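## Kit planning for next year: what we're asking for

5 December 2022

It's that time again, and for once I've been looking forward to the budget round! The Clorkotcombe group has had a cracking autumn with the hand-held grippers, and the laundry work in particular has grown well beyond what we sketched out in June. Folding clothes sounds like a small thing until you try to teach a machine to do it. Every sleeve hangs its own way, and every bed, chair and table asks for a slightly different grip.

So, the shopping list. Top of it is more hand-held grippers. We have four pairs in use at the moment and they are booked solid, with people swapping slots by text the night before. Lurdes Leitão has worked out that two more pairs would clear the queue for home sessions and still leave one on the shelf when something needs mending. She's also asked for a proper stock of spare fingers. They're cheap, they wear, and waiting a fortnight for a bag of them to arrive is a daft way to lose a week's folding.
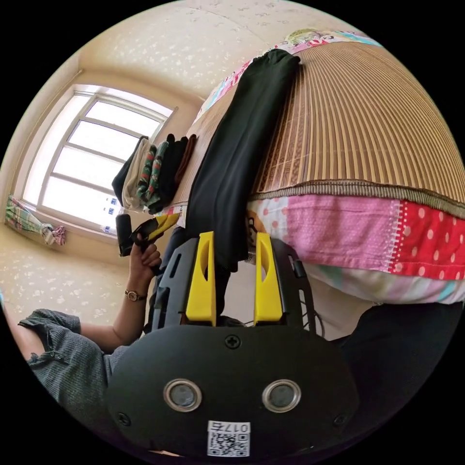

Second on the list is storage, and I'll admit I underestimated this one last year. We recorded 193 sessions between June and the end of November, most of them in people's own homes, and the drives filled up faster than anyone had planned for. The Lornex unit we have can take another bank of disks, so we'd like to fill it before we think about buying a second. Add a few more cables and memory cards to that line, please – they vanish.

Then there's the arm. The long-term aim is still to have the Puneo bench robot fold a shirt from start to finish, and it can't do that with the fingers it came with. Aguirre have quoted us for a matching set, made to the same shape as the ones on the hand-held tools, with delivery in around 40 working days. I'd love to get that order in before the break so the parts are ready for us in the spring.

A smaller request, but one close to my heart: £400 for clothes and bedding. Charity shops are perfect for this. We want thick knits, slippery linings, long coats, children's things, patterned quilts, the lot. If the machine only ever meets plain T-shirts it will be very good at plain T-shirts!

What we're leaving out this time is a second arm. I'd be delighted to have one, but the first still has idle afternoons, and I'd sooner see the money go on hands-on recording while we have so many keen people offering their homes.

If your own team needs something that could share an order with ours, tell Lurdes before the list goes in. Grippers and spares both come with a delivery charge, and there's no sense in paying it twice.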